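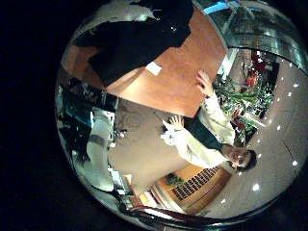
Wrist camera view, table setup, November. Image unrotated and uncorrected.

Notebook entry, student manipulation project, Stevuvari team
Entered by Ataahua Sutcliffe, session start 10:46

Purpose of session

To check the wrist camera on the Parnano arm at the table before the class resumes its handover exercises. The exercise requires the arm to locate an open hand held out near the table and to stop short of it. The students have written the stopping routine. The part still outstanding is the hand detector, and the detector depends on what the lens gives it.

Orientation

The room appears sideways in the stored image, turned by a quarter turn. The correction is to be made in software, in the loading script, and not by remounting the camera. Two students had already written their own rotation step, in opposite directions, and their results could not be compared. One shared function now replaces both. Anyone working from an older copy of the Shao folder should delete it and take the current one.

Lens distortion

The circular view leaves black in the corners and along the left side. These areas are to be masked before training. Straight lines bend strongly toward the rim, and the table edge curves with them. The row of ceiling spotlights follows the rim as an arc. The students asked whether the image should be flattened first. My recommendation is to run the detector on the unflattened circle for the present and to flatten only the middle portion for the distance estimate. Flattening the whole circle stretches the outer part so far that a hand there no longer resembles a hand.

Hands

Both hands are usable as test cases. The raised one, open with the fingers spread, lies just off the table edge against the plain beige floor, which gives good separation. The other is pressed flat on the table near its right edge. The detector must report the first and ignore the second for the purpose of a handover. At present the rule is based on color and outline only and has no notion of whether a hand is resting on a surface. This is the main piece of work for the coming weeks.

The white sleeves are slightly overexposed. Exposure is set to automatic. We shall try a fixed value of 8 on the Jastus driver scale and compare. The dark vest causes no difficulty.

Objects on the table

The large black fabric item takes up much of the upper part of the tabletop and runs out of view. It has no clear shape for the segmenter to hold on to, and the few glints near its right edge may be picked up as separate small objects. The small white card beside it is a better target. It is tilted, and the students should estimate its angle by hand first, on paper, then compare with the program's answer.

Background

The red and orange blossoms among the plants are a concern for the color rule. The threshold for skin was chosen in a plain classroom and is too generous toward orange. The tabletop is orange-brown as well, so the same threshold is likely to be troubled twice. The blue light strip at the top of the glass and metal structure should be left unmasked for now. It is bright and may be of use as a fixed reference when the rotation function is checked.

Settings

Frame buffer 900, unchanged.
Exposure automatic, to be changed as noted.
Mask: circle only, rim excluded. The blurred reddish-brown band at the bottom is close to the lens and must fall outside the mask. The first version of the mask let part of it through.

Discussion with the class

The students were asked to write down, before running anything, which parts of the view they expected the detector to confuse with a hand. Most named the flowers. One group named the long pointed leaves, on the ground that several together have an outline like spread fingers. This is a reasonable point and I have added it to the test list. The written predictions are to be kept with the results and are not to be corrected afterward.

There was a longer exchange about stopping distance. The class would like to shorten it. The present value stays in force until the detector can tell a resting hand from an offered one – this applies to all groups, including the one whose routine has passed its bench test.

To do

Merge the rotation function and remove the two earlier versions.
Redraw the mask.
Fixed exposure trial.
Collect 10 further views with the hand at different heights above the table edge.
Return the spare Jastus cable to the cabinet. The label has come off and needs to be rewritten.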